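Reviewers wanted - household robot safety rules, draft 4

Mollah is looking for people to read, test and argue with our draft practice rules for robots working in home kitchens. Paid, remote, part time. Starts January 2023, runs to September.

What this is: the draft is 60 pages, covers what a mobile robot with an arm should and shouldn't do near people, food, cleaning products, glass, pets. Written by engineers mostly. It shows. We need readers who will say when a rule is unclear, or can't be checked, or is just wrong for a real kitchen.

Who we want
- anyone who has written or audited safety procedures, any industry
- home care workers, cooks, cleaners. No robot background needed, really
- robot people too, but you'll have to live with the plain language rule (section 2)
- comfortable writing comments in English

What you'd do
Read one section at a time. Watch simulated runs in Zitier, our test kitchen software, and mark each against the checklist. Runs in your browser, no install. Then a short written comment, half a page is fine. One group call per section, we record it for those who cant make it.

Time and pay: about 4 hours a week. $300 per section reviewed, $400 if you also chair the call. Paid when your comments are in, not when the section is finalized.

Sections still open: keeping chemicals apart from food, reaching into shelving, door and appliance clearance, handing things to a person, stop and restart. The first two need people most. The food one especially, we have three versions of the wording and they dont agree on what counts as "apart" on a shared countertop.

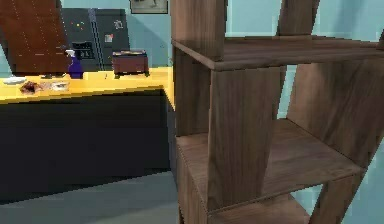
Ground rules. Comments are published with your name unless you ask otherwise. If you work for a robot maker tell us which, it won't rule you out but it does go on the list. Don't share run files outside teh group.

To apply: one paragraph on what you do, plus one safety rule from your own work that people ignore and why you think they do. No resume needed. Use the form on the Mollah reviewers page, attention Nnamdi Akande. We answer everyone, may take a couple weeks. Say which section you want, and a second choice.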